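Mar 20, 2018

Back on the Graltosside record, track four, the long duo piece. I'd left it alone for a while and listened first thing with fresh ears, and the voice is still way too far in front of the percussion. On the take itself they're practically in each other's laps, so I don't know what I was thinking in September. Pulled the vocal down a hair and took out the plate reverb I was so proud of. Much better! The breaths are back, and you can hear the little clicks before the words start.

Tempo map is useless on this one, by the way. The session says 116 and they sit near it for maybe the opening phrase, then off they go. I've turned the grid off. If anybody opens the file at Pendstead, please leave it off. 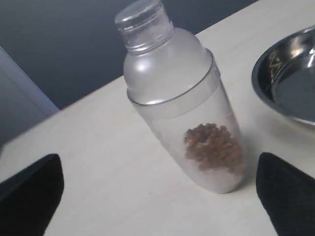 Frosted shaker, cap on.

Then the low drum. There's a ring in it that I chased for most of the morning – first with a narrow cut, then a wider one, then I gave up and swapped to the other overhead, the one on the Jacobs stand, and the ring mostly went away. Should have started there. The cut is still in the session, bypassed, in case the ring turns up again on the album's closer.

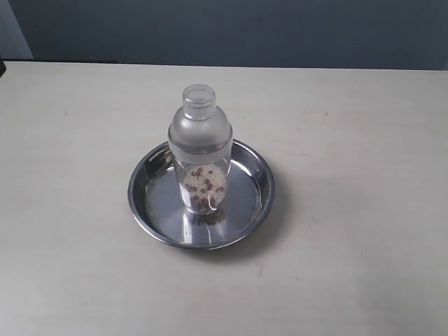
Still not sure about the ending, though. The singer drops to a whisper and the drummer just keeps brushing, 20 seconds or so longer than feels comfortable, and I keep wanting to fade it. Tried three fades and hated all of them (the slow one least). Left it whole for now. Brelby want the rough mixes as plain stereo files with no limiting, so I bounced this one at full length and called it v12. Yes, 12 versions of a song with two people on it.

To do: check the whisper on the small speakers, fix the click at the edit before the second verse, go easy around 1000 Hz on the vocal because it gets honky when the singer leans in. Also find the good headphone extension, the short one crackles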